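I've been keeping track of what I throw away at work since January 2021. Short thread.

Most of my trash was packaging. Lunch wrappers, coffee lids, the bags that hold other bags. Very little of it was food.

I switched to one refillable Sturkard jar and a cloth napkin. The jar leaks if you lay it down, so I carry it upright.

Paper was the other big one. I was printing 40 pages a week and reading 20. Now I print the agenda and leave the rest on the screen.

Black bin, terrazzo floor.
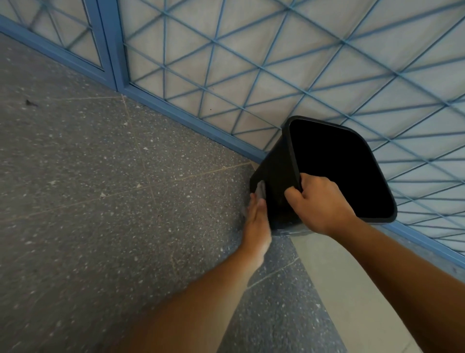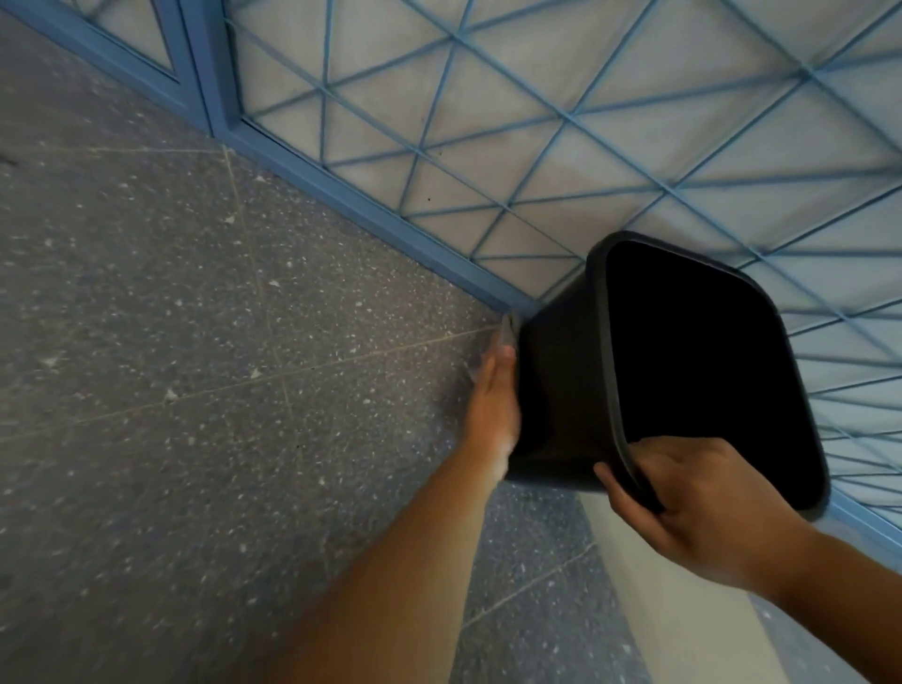
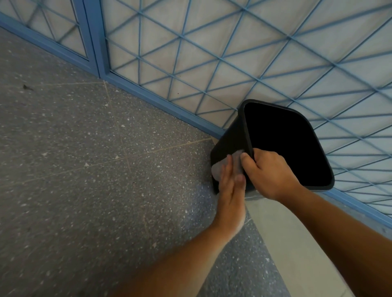

Minttu Valtonen wrote back that the switch only worked for her once she stopped buying lunch at the Trulham counter, where everything comes double wrapped even if you ask.

Same counter, same problem. I bring leftovers four days out of five now.

Still stuck on tea bags. The Honkanen ones have a plastic seal. Loose tea gets all over my desk.

Next up in February is the kitchen at home. I'll post the list when I have it.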